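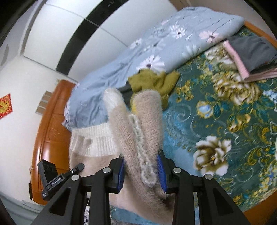

How to wash a fluffy jumper by hand (and keep it fluffy)

I love a fuzzy knit. Mohair, alpaca, brushed wool, those mystery blends from the op shop - if it has a halo, I want to wear it from the first cold morning until spring. Washing them used to scare me silly, but hand washing is easy once you've done it a couple of times, and the jumper comes up beautifully!

Check the label first. If it says dry clean only and the jumper cost you a lot, follow the label. If there's no label at all, treat it as wool and go gently.

What you'll need

A clean basin or laundry tub
Wool wash (any kind made for delicates)
Two big bath towels
A flat drying rack, or a third towel on a spare bed
A soft brush, like a baby's hairbrush

Before it gets wet

Turn out any pockets and do up the buttons. Lay the jumper flat and measure it across the chest and from shoulder to hem, then write the numbers down. Mine is 65 cm long and I have it on a sticky note inside the cupboard door. You'll want those numbers later!

Test for colour as well, especially if there's a trim or a stripe in a different shade. Dab a hidden spot with a damp white cloth and a drop of wool wash. If colour comes off on the cloth, wash the jumper alone in cool water and be quick.

Washing

1. Fill the basin with cool or barely lukewarm water. Add the wool wash now and swish it through, so it doesn't land on the knit in one big blob.

2. Lower the jumper in and press down with flat hands until it's soaked. No rubbing, no twisting. Rubbing is how you get felt.

3. Leave it for ten minutes. Go and make a cuppa.

4. Press gently a few more times, paying attention to the cuffs and underarms.

5. Lift it out with both arms underneath. A soaked jumper is heavy, and if you pick it up by the shoulders the sleeves will grow.

6. Rinse in water of the same temperature until the suds are gone. If your wool wash is the no-rinse kind you can skip this step, though I still give mine one quick dunk.

Getting the water out

Lay the jumper on a dry towel and roll the two up together like a sponge roll. Kneel on it! Unroll, swap to the second towel and do it again. I never wring, and I don't trust the spin cycle on my old machine.

Drying

Spread it out flat, get out your sticky note and ease the knit back to its measurements. Pat the ribbing so it sits close together, and straighten any cables with your fingertips. Keep it out of direct sun and away from the heater. A thick one can take two days, so flip it over on the second morning.

Bringing back the fluff

Once it's fully dry, give it a light shake, then brush very softly in one direction. Stop as soon as the fuzz lifts. Fold it for storage - hangers leave bumps in the shoulders.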